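**20th April, bed bay, left arm**

The slip fault is back, and I think we finally have it by the tail! Writing this up properly while it's fresh, as the last three entries on this are a mess and half of them are mine.

Short version for anyone skimming: the gripper was reporting a good hold on the cloth when it had hardly any cloth, the arm then did its pull at full speed, and the force guard that should have stopped it was asleep. Two separate faults, one hiding behind the other. Arm is usable at slow speed only until the guard is sorted. Please read the bit marked LIMITS before you switch anything on.

## What happened

Running the Hutetti routine, duvet to one side, pull the sheet flat, release, back off, repeat. Morning batch was lovely. Then on cycle 23 the fingers closed, the screen said HOLD OK, and the arm set off on its pull with (as the wrist log shows) next to no load. Halfway along, the fingertip caught a fold. Load went from nothing to far too much in one step and the arm just kept going. It dragged the sheet and a good bit of the mattress with it before I got to the stop button.

No one near it, nothing broken. But the guard ought to have tripped well before I did, and it didn't trip at all. That's the part that bothers me. A bad grasp is an ordinary Tuesday-type problem, we get those all the time with cloth. A guard that doesn't guard is another matter.

Stop button worked first press. Brakes came on clean, no sag at the elbow.

## Fault one: thinking it has hold of something

The Siu driver decides whether we have a grasp from two things: finger motor current, and how far the fingers are from their closed stop. Current above the line AND gap bigger than the closed gap = HOLD OK.

With a box or a cup that's fine. With one layer of thin cotton the gap is tiny, so back in October we set the "closed" figure very tight to let thin cloth count. I remember being rather pleased with that. The trouble is the pads have worn since then, and worn pads change where the fingers meet. So now they can close on thin air, stop a hair short of the old closed figure, and the driver happily calls it cloth.

Checked it like this:

- Open, close on nothing, read the gap, write it down. Again and again, 13 times.
- Same with a single layer of sheet between the pads.
- Same with a folded double layer.

The empty closes and the single-layer closes overlap. Not by a lot, but they overlap, and no line drawn between them will ever be right. Double layer stands well clear of both, which is good news for the duvet work.

Then swapped in the spare pads and did the lot again. Empty and single layer now separate nicely! Still closer than I'd like. So new pads buy us time and the real cure is a better test for "have I got cloth".

Idea I'm quite excited about: a little tug. After closing, lift the wrist a very small amount at slow speed and look at the load. Cloth pulls back a bit, and air doesn't. I tried it by hand from the jog pendant and the difference jumps off the plot. It adds a moment to each cycle but who cares. It also catches the case where we've pinched just the top of a crease and it's about to slide out, as the load comes up and then drops away. You can see that as a small hump, very pretty.

To try: tug straight up versus tug slightly back towards the arm. Back towards the arm may be kinder to the sheet. Straight up is simpler to read.

## Fault two: the guard

This took most of the afternoon and I went down one wrong path first, noted here so the next person doesn't follow me.

Wrong path: I thought the wrist sensor had dropped out. The plot has a flat stretch right before the snag and it looks exactly like a dead sensor. It isn't dead. There was simply no load because there was no cloth. Hung the test weight on it, got the right reading, took it off, got zero. Wiggled the cable at both ends and at the elbow clip. Solid throughout.

Right path: the Vukik motion layer switches the force guard off while the fingers are closing. That's on purpose, we asked for it, as the bump of the pads meeting used to cause false trips. It's meant to switch back on when the driver sends "close finished". And it does, except when "close finished" and "start pull" arrive in the same tick. Then the pull starts first, and Vukik ignores a guard change in the middle of a move. So the guard stays off for the whole pull.

How often do both land in the same tick? I went back through 2,000 stored cycles. It happened in 106 of them. All those pulls ran with no guard, and we never noticed as nothing snagged. Slightly cold feeling, reading that. Very glad to have found it this way.

It also explains the odd entry a while back about a "lazy guard" that we put down to the threshold being too high. The threshold was fine. Sorry, threshold.

Reproduced it on purpose with the arm clear of the bed and the pull speed turned right down:

1. Forced both messages into one tick with the replay tool.
2. Pulled gently on the wrist with a strap, stood outside the reach, a colleague on the stop.
3. Guard off, just as expected. Arm carried on.
4. Put a short wait between the two messages and did the same again.
5. Guard on, trip straight away, arm held position.

Did 4 and 5 over and over until we were bored of it. Trips every time with the wait in.

## What I've changed

- New pads on both fingers. Old ones are in the tray with a label, please don't bin them, I want to measure the wear.
- Short wait between close and pull. It's a plaster, not a cure.
- Pull speed capped in the arm's own settings, so the routine can't override it.
- The closed figure goes back to the wider value. Expect more NO HOLD on single layers until the tug test is in. That's fine! A missed grasp costs us one retry.

The proper fix is to have Vukik refuse to start a pull unless the guard reports itself on. That check should sit in the motion layer and be the same for every routine. I've started on it in my branch but it isn't tested, so don't merge it however tempting it looks.

## Back at the bed

After the pad swap I put the arm back over the flat part of the sheet, fingers together, capped speed, and jogged through the routine one step at a time with the wrist view up on the monitor. 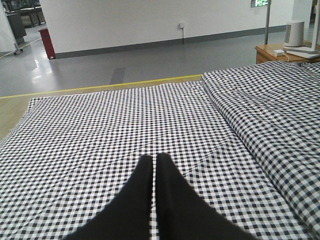

*Wrist view, left arm: fingers close together over the flat sheet, duvet folded to the right.*

The wrist view is handy for finding the cloth but I wouldn't trust it to tell us whether we've got a proper hold. The tips are blurred this close to the lens, and with a check pattern a sliver of sheet between the fingers could be pinched or could just be the sheet behind them. I had half a mind to use the picture as a second grasp test and I've talked myself out of it. Load is the better witness.

The checks are good for something else, though. When a pull goes well the squares ought to move evenly, and when it snags they should bunch up on one side. Comparing before and after a pull might give a nice cheap score for how flat we've got it. Parking that for the Meltico tracker, as it already does something similar for the towel task and I'd sooner borrow than write it again.

## LIMITS until further notice

- Slow speed only on the left arm. The cap stays on.
- Two people for any pull on cloth, one with a hand on the stop and doing nothing else.
- Stay outside the reach line while it's moving, including for "just a quick look".
- If the screen says HOLD OK and the wrist load is flat, stop it. Don't wait to see.
- The right arm runs the same motion layer, so treat it as having the same fault. I haven't tested it.

## Next

- Tug test as a proper step, first on the sheet, then on the duvet edge.
- Guard check in the motion layer, then the strap test again on both arms.
- Measure old pads against new. If the wear is steady we can set a change interval.
- Have the log write guard state on every tick. We had to work it out from message times, which was fun once and I don't want to do it again.
- Make the replay tool's "same tick" case part of the start-up checks. It takes hardly any time and it would have caught this months ago.

Really pleased with the day, all told. Two faults that looked like one, and both of them now happen when we ask them to. Nearly filled the page so the load plots are going in the shared folder under today's run, with the bad cycle marked in red.

Arm parked, power off at the wall, pendant on charge.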